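My sister left me the apartment in Caldeira for the winter on two conditions: water the plant, and don't improve anything. She was going to Gorno to write a report on drainage. I was between leases, a phrase I had been using since Skumthorpe, where I was between jobs.

The first week I kept to both conditions. The second week I had a cold and a lot of time, and I began to look at the armchair.

It faced the wrong way. Whoever sat in it got a fine view of the closet door, while the window, with 17 floors of Veltura Tower lit up across the river, went to waste behind your left ear. I moved it eight inches. Nothing happened. I moved it again after lunch.
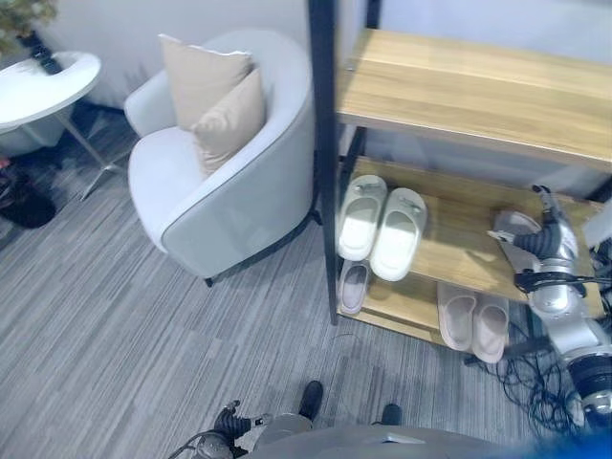

My sister called every evening at six and asked how things were, and by things she meant the furniture. I said fine. She asked if I was using the cushions. I said I was leaning on them. She said they were not for leaning, they were for the chair. I looked at the two of them, beige and square, one slumped in front of the other like passengers on a night bus, and promised to do better. Then she asked about her white slides, and I could say truthfully that they were on the shelf, side by side, toes to the back, and that I had not so much as tried one on. There was a pause on the line in which I believe she was proud of me.

"And the chair?" she said.

"What about it?"

"You've moved it."

She was 1186 miles away, standing by her own account in a ditch. I asked what made her say so. She said I had mentioned the river twice, and you couldn't see the river from the chair.

I said I'd been standing up.

"You?" she said.

After she hung up I dragged it back to where it had been, or to where I thought it had been. The carpet was all stripes and no help. I sat down to check. The closet door looked a little farther off than I remembered, so I got up and gave the chair another inch, and then I watered the plant, which I had forgotten about since Gorno.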